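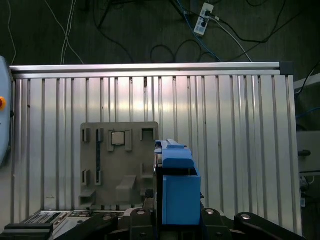
Page last changed: July, by C. Eder

Monthly check of the workshop, Lundelthorpe building, ground floor

Checked by: Corina Eder
Present: Roswitha Rüegg (for the electrical points)

1. Escape door to the yard - OK. Opens with one hand. The green sign above is lit.

2. Fire extinguishers - OK, with one remark. All 6 are hanging in their place and the seals are complete. The one beside the paint cabinet has its label turned to the wall, please turn it when you pass.

3. First aid box - NOT OK. Plasters are finished and the eye wash is past its date. I have ordered both from Finus. Until they come, use the box in the office.

4. Walkways - OK. Minimum 50 inches free everywhere. Near the Bühler cabinet there was a pallet in the morning, it was moved while I was still writing.

5. Aluminum panels and rails - OK. I went along the upper edges with a glove and found no sharp place. End caps must stay on, also when somebody is "only measuring quickly".

6. Extension cords - NOT OK. Roswitha took out 2 with damaged plugs. They are in the red bin and must not be repaired with tape.

7. Ladder - OK. Feet are good, the sticker is readable.

8. Compressor - OK. Hour counter shows 3,222. Water drained. The next service is by Jistbridge, they want the counter number before they come, so I sent it already.

9. Ear protection - open. I could find only 8 pairs and the list says more. Who has taken some home, please bring them back.

Points 3 and 6 I will check again before the next round. For point 9 write to me directly.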